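Getting soft toys clean without wrecking them

Posted 13 March 2023 in Laundry and Linen 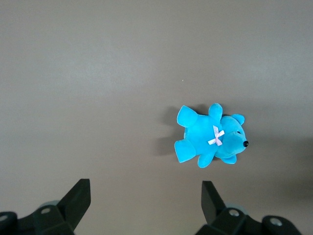
Small plush bear with a bead nose. Watch those beads in the wash!

I've been meaning to write up my soft toy routine for ages, and then Vilja Ahonen emailed from Grinesby to ask how I get the grubbiness out of her daughter's rabbit sort of toy (you know the ones, dragged by an ear through every supermarket in the district) and I thought right, I'll do it properly.

First thing, find the label. If it says surface wash only, I believe it, mostly. Old toys can be stuffed with sawdust or wood wool and those never go anywhere near a tub of water. Give the tummy a squeeze. If it crunches, stick to a barely damp cloth and patience. Same goes for anything with a music box or a battery pack you can't get out.

Check the seams next, and the eyes and nose while you're there. Give each one a good tug. A loose eye is a choking hazard for littlies and the wash will only make it looser, so sew it back on with doubled thread or take it off and embroider one instead. Tiny holes get stitched up before washing, never after. I learned that one the year I spent a whole October afternoon picking polyester fluff out of the filter.

For the machine: toy in a zippered mesh bag or an old pillowcase tied at the top, a couple of towels in with it so it doesn't thump about, cold water, gentle cycle, and half the detergent you think you need. I set the spin to 800 and no higher. My machine will do faster but the stuffing ends up in one leg. No fabric softener, it leaves plush feeling greasy and flat.

Bright colours and reds can run, so dab somewhere hidden with a wet white hanky and see what comes off. If you get colour on the hanky, wash that toy on its own by hand.

Handwashing is easy enough. Laundry tub, lukewarm water, a small squirt of wool wash, and let it soak for 30 minutes. Squeeze, don't wring. Rinse until the water's clear, then roll the toy up in a dry towel and kneel on it. Very satisfying.

Drying is where people come unstuck! The outside feels dry long before the middle does, and a damp middle goes musty. I lay mine flat on a rack in the shade, turn them morning and night, and leave them a full day longer than seems necessary. Please don't peg them up by the ears. The dryer is a no from me as well, too much heat melts the tips of the fibres and you can't bring that back. A hairdryer on cool is fine for fluffing. Then brush the pile up with a clean soft toothbrush, working in small circles.

For smells and no stains, pop the toy in a bag with a few spoonfuls of bicarb, shake it around, leave overnight and vacuum it off with a stocking over the nozzle. Reijo Vainio at the Trencombe op shop does nearly 70 toys this way before their Christmas stall and he swears by it.

Dust mites are a different matter. Sealed bag, freezer overnight, then a wash to get rid of what's left behind. Label the bag if you share a kitchen!

Next time I'll do doll's clothes, and the vinegar question, which a few of you have asked about.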